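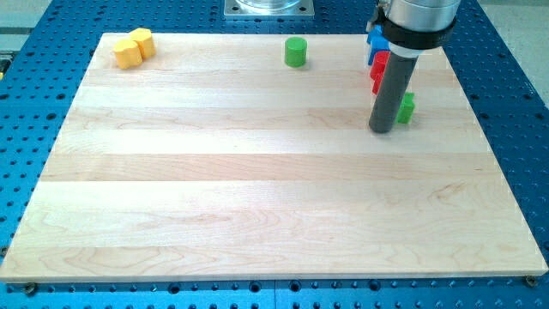 Home | Guides | Undley Sets | Parts | Care | Contact

Section 5: Setting Up Your First Block Layout

You've unpacked the Undley set, and now for the fun part! A good layout takes 10 minutes the first time (less once you know your blocks), and it's worth going slowly, if only for the pleasure of handling them.

Before you start

Clear a flat spot big enough for the whole board with a hand's width to spare on every side. A maple board works beautifully. The pale wood makes yellow, red, blue and green stand right out, and the figure in the grain is lovely to look at while you think. Any smooth, light surface will do for a first try, though.

1. Lay the board down with the planks running left to right. Press each corner in turn. If the board rocks, slide it to another part of the table.

2. Wipe the surface with a dry cloth, following the grain.

3. Sort your blocks by color in the tray. The full Undley set has 64 pieces, but please resist tipping them all out! Five to 12 blocks make a much better beginning.

4. Choose a pair in one color and stand them in a far corner, touching. Yellow is a cheerful choice. Lobed pieces like to nestle, so turn them until they sit snugly together.

5. Build a second group on the opposite side with mixed colors and shapes. Try a stepped piece beside something rounder and see how different they look as you move around the table.

6. Place one plain cylinder on its own between the two groups, flat end down. Leave plenty of bare wood around it. This is your marker, and every move in Section 6 starts from it.

Note: Shadows are part of the game. A lamp off to one side gives even a short block a nice shape on the wood. If you play by a window, try the same layout at breakfast and again at 4 p.m. (wonderful on a bright Saturday).

Caution: Small pieces are a choking hazard. Keep the set away from children under three.

Caution: Lift blocks when you move them. Dragging a stepped piece can scratch the finish, and scratches across the grain are hard to rub out.

If a block won't stand

Check its base for grit, then try it on another face. Irregular pieces often have one side they much prefer. Owners of the older Kerkamport set can mix their blocks in freely, but the tall Kerkamport pieces need a wider gap from their neighbors.

Go to Section 6: Moves and Swaps.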